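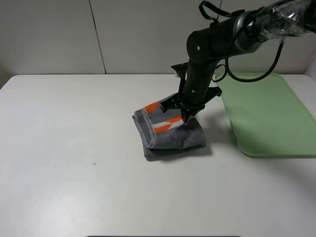

Speaker notes: Kimgate student project, towel folding
Rurnulbridge, March 14, 2024

Slide 1. Title. Give the project name and go straight on. Questions at the end.

Slide 2. The task. One arm, one towel, one tray. Fold the towel on the table, then move it to the tray. The fold is scored separately from the move.

Slide 3. Why cloth. A rigid block has one shape and a known set of grasp points. A towel has neither. Terry cloth also catches on the fingers at release. Mention thickness: each fold doubles the layers, and a grasp height that suits the first fold is too low for the second.

Slide 4. Data. 3311 recorded attempts, 96 held back for testing. Say how the split was made: by session, so that no test attempt shares a starting layout with the training set. Someone will ask.

Slide 5. Control. Pradex handles planning, our own code handles the gripper. Updates at 18 per second. Skip the block diagram if short of time.

Slide 6. Failures. 3 types: fingers close on the top layer only, fingers push the stack along the table, cloth stays on a finger after opening. The second is the hardest to detect from joint readings alone. Pause here.

Slide 7. Next steps. Repeat the test set with the Ayaaba fingertips. Report due in June. Leave the contact slide up during questions.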